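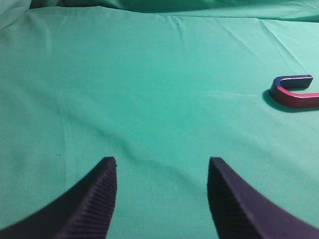

Wrist view, fingers open, U-shaped object on green cloth.

Tivengate Collection FAQ

How many episodes are in the set?
2049, of which 730 are held back for testing.

What counts as one episode?
A single attempt at one object, from open fingers to release. Failed attempts are kept and labeled.

Is the cloth smoothed between episodes?
No. Creases stay unless they hide the object.

How often is the wrist camera checked?
Every 24 episodes, and after any change of finger pads.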